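Moltargate Validator Program: Progress Report to the Andidura Fund
Reporting period ending in August

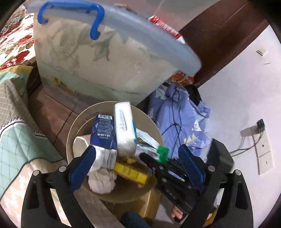
Photo: Moltargate

Prepared by Alistair Guthrie, program lead

Summary

The grant pays for us to run validator nodes on the Iyamu network for two years, publish our operating costs, and write setup guides that a small operator can follow. We are now at the end of the second reporting period. The nodes are running, the cost data is up to date, and two of the three guides are published. The third guide, on key backup and recovery, is behind schedule. We are not asking for a change to the budget total, but we would like to move some money between lines. Details are in the last two sections.

Nodes and uptime

We started the period with four validators and ended it with six. Two are in our own rack, three are with hosting companies, and one runs on a small desktop machine at a home address on an ordinary cable connection. The home node was in the original plan as a test of whether the minimum hardware listed in the Iyamu documents is enough in practice. It keeps up with the chain at normal load. During the July upgrade it fell behind while rebuilding its local database and missed 130 attestations before it caught up. The other five missed very few in the same window.

We had one outage that we count as our own fault. A disk on one of the hosted machines filled with log files overnight, and the client stopped at 3:40 a.m. The alert went to an email address that had been retired in the spring. Alerts now go to two phones and to the shared inbox, and log rotation is set on every machine. No stake was slashed. The penalty for the downtime was small and was paid out of rewards.

Staked funds and rewards

Each node holds the minimum stake of 500 tokens, which the Fund lent to the program at the start. The stake remains the property of the Fund and can be withdrawn after the standard unbonding wait. Rewards are moved once a month to a separate wallet that needs two of three signatures. As agreed, we do not sell rewards during the grant term, and we do not report them as income. A list of monthly balances is attached as Annex A.

Please note that the reward rate fell during the period. More validators joined the network, and the same pool is now split among more of them. Any reader using our figures to decide whether to run a node should look at the most recent month and not the average for the year.

Operating costs

Hosting, power and bandwidth for all six nodes came to $610 a month by the end of the period. This is higher than planned. One hosting company raised its price at renewal, and the chain data has grown faster than we allowed for, so two machines needed larger drives. We expect the remaining hosted machines to need the same upgrade before the end of the grant.

Staff time on routine upkeep has gone down. Most weeks it is a matter of checking the dashboard, reading the release notes and applying updates. Upgrade weeks are still heavy and should be planned for.

Guides and outreach

Guide 1 (choosing hardware) and Guide 2 (installing and syncing a node) are on the Jolletti documentation site. Readers sent in corrections to both. The most useful one concerned firewall settings on home routers, where our steps had been written for a single model. That section has been rewritten.

Guide 3 covers key backup and recovery. The draft was finished in June, but our outside reviewer found that the recovery steps could lead a user to run the same key on two machines at once, which is a slashing offense. We withdrew the draft and are testing a new set of steps on the test network. We would prefer to publish it late than to publish it with that risk.

We also ran two online workshops. Across both we had 200 sign-ups. Attendance was lower than sign-ups, and the second session ran long. Recordings are posted with the guides.

Changes requested

We ask the Fund to approve moving the unspent travel money to the hosting line. The conference it was meant for went online only, so the money will not be used otherwise. We also ask that the due date for Guide 3 be moved to the end of the next reporting period.

Plan for the next period

Publish Guide 3 after a full recovery test on the test network.
Replace the drives on the remaining hosted machines.
Move one validator to a second client program, so that a bug in one client does not take all six nodes offline.
Keep the home node running through the next network upgrade and report the results, including any missed attestations.
Send a written unbonding plan to the Fund, with the order in which nodes would be shut down at the end of the grant.

Annex A: Monthly wallet balances
Annex B: Hosting invoices
Annex C: Uptime by node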